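4.3 Comparing two finger sets on the Fuvow hand grippers

Do this test after the zero setting in 4.2. You need both grippers, the white table and one open container.

1. Sit at the middle of the table, with both elbows free.
2. Check that the cable of each gripper leaves toward your body and can move without pulling.
3. Close and open each gripper fully, 18 times. The Koo controller must show 0 when closed and between 300 and 323 when open.
4. Place the container in the far half of the table.
5. Bring the left gripper to the rim and approach the small object slowly. Hold the right gripper low and open until the left one has finished.
6. Repeat with the other hand, then change the fingers and begin again from step 3.

Caution: Do not press the finger tips against the rim. The fingers bend a little and the opening value will be wrong for the next trials.

Note: The triangular plate on top must stay tight. If it moves under your thumb — even slightly — stop and do 4.2 again.

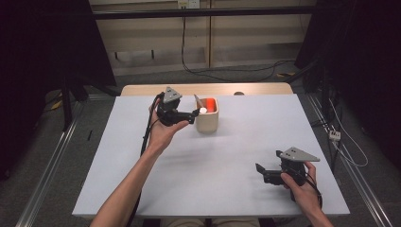
Na-rae Ryu asks that step 3 be done again after every 25 trials, also when the fingers are not changed, as the open value on her left gripper became smaller during a long session. Write both values in the trial sheet before you continue.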